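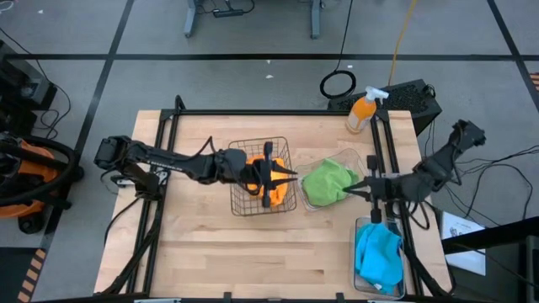
4. Handling of property left on board

4.1 Records used

The records come from two carriers, Prorkanlow and Dromska, both of which fly short routes into Plandovau. Each keeps its own register of property found in the cabin after passengers have left. The registers cover the same 12 months and hold 273 entries between them. An entry is made by the crew member or cleaner who finds the item, and is then signed by the ground agent who receives it. We left out hold baggage, which is dealt with under a separate procedure and by different staff.

Of the 273 entries, 200 could be followed from the cabin to a final outcome. The rest lacked a signature, a time or a seat row, and we do not use them in the comparison of handover times. They are kept in the discussion of item types, as the description of the item was nearly always filled in even when other fields were not.

Parveen Sivakumar coded all entries by type, using the scheme in Tyagi with one change. Tyagi places cash and wallets in a single class. We separate them, as the two carriers treat loose notes differently from a wallet with a name inside it. At Prorkanlow loose money must be counted by two people before it leaves the aircraft. Dromska asks for this only when the cash is in a foreign currency, and the wording of its cabin manual leaves open which currencies are meant on a flight between two countries.

4.2 From the seat to the desk

Both carriers describe the route taken by a found item in much the same way. It is picked up, shown to the senior crew member, bagged, tagged and carried to the arrivals desk. In practice the order varies. On a quick turnaround the bagging is often done at the desk, and the tag is written from memory. Agents told us that this was normal in the early morning, when one agent may be covering more than one gate.

Telephones and tablets move fastest. They are usually found by the passenger in the next seat or reported missing before the owner has reached passport control, and the desk expects someone to come for them. Clothing moves slowest. A scarf or a pullover may stay in a galley locker for several sectors before it is written down, and by then the seat row is a guess. Descriptions of clothing are also the poorest in the registers. Entries such as "green top" or "cloth, orange" would match a large number of claims, while something as plain as the container an item was put in can help to keep two of them apart (compare the orange cloth in the wire basket and the green cloth in the clear container in Figure 2). Neither register has a field for this.

Bags fall between the two. A handbag left under a seat raises a security question first and a property question second, and several entries show a gap between the time of finding and the time of tagging that is explained only by a note such as "held for check". We count this gap as part of the handover time. Removing it would make bags look quicker than they are from the owner's point of view.

4.3 Disputed contents

A small group of entries involves a claim that something was missing when the item came back. These claims nearly always concern cash. The registers do not help much in settling them, for a simple reason: the contents of a wallet or purse are listed at the desk, and the complaint is usually about what happened before that. A crew member who opens a wallet to look for a name has seen the contents but has written nothing down.

Staff at both carriers were aware of this. Some said they preferred not to open a wallet at all, even when doing so might have let them call the owner back from the jet bridge. Others opened it in front of a colleague and mentioned this in the free text field - a habit that is not required by either manual. Where such a note existed, the claim was closed sooner, although the number of cases is too small for us to say more than that.

We found no entry in which the police were called by the carrier itself. In each case where they became involved, the passenger had gone to them first, in the terminal, and the carrier was then asked for a copy of the register page. Dromska supplied the page as it stood. Prorkanlow added a typed statement from the crew, and this is the practice we return to in Section 5.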